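The storage unit problem

I got the renewal notice for my storage unit in October, and it made me mad enough to sit down and do the math I had been avoiding.

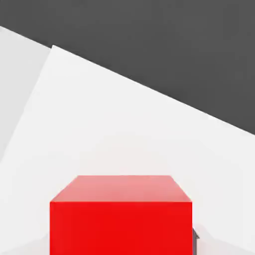 The rent went up again. When I signed up at Gavia, the big place out past the Skomville exit, the sign promised the first month for a dollar, and the guy at the desk said rates were "usually pretty stable." I should have asked what usually meant. I've had 2 increases since then, and the latest letter adds 15 dollars a month with one sentence about "market conditions." What market? Half the doors on my hallway have no lock on them.

I know the standard defense of self storage. Life is messy, people move, parents die, couples merge two apartments into one, and you need somewhere to put things while you figure it out. Fine. I rented mine between apartments and it did what I needed for the first couple of months. My problem is with everything after that. The whole business seems to depend on people like me, who meant to stay for a season and then just let the card get charged.

So what is in there? I drove out and looked. A couch I don't like. Boxes of college textbooks, including an economics one that would probably have some opinions about all this. A bread machine. A bike with a bent wheel that I have been planning to fix through two different jobs. Christmas stuff, which I'll admit I use. My grandmother's sewing table, which I would be sad to lose and which would fit in my bedroom if I moved the chair that I only use for laundry.

I tried to put a price on it all, being generous, and came up with 400 dollars. Most of that was the table, and I'm not selling the table. I passed that figure in rent a long time ago.

The tips you find online don't help much. One popular article says to keep an item if you've used it in the past year, which is useless advice for anything in storage, as of course you haven't used it, it's behind a roll-up door next to a highway. Another one says to photograph your things and let the pictures hold the memory. Maybe that works for some people. I have thousands of photos on my phone and I don't look at those either. Then there are the paid courses. I saw one that runs 52 weeks, one small task a week, and I would love to know how many people make it to spring.

I also got a quote from Drudisley, which will pick up your boxes, store them somewhere you never see, and bring them back when you ask through an app. The monthly price looks good until you find the delivery fee, and then the fee for getting a single box instead of all of them. A coworker swears by it. She has not asked for a box back yet.

My plan is pretty dull. The couch goes to the thrift store on Aitken if they'll take it, and they are picky about couches. The books go in recycling. The bike gets one more month, and yes, I hear how that sounds. The notice says I have to give written warning before I move out, by mail, to an address in another state, so I need to go find a stamp.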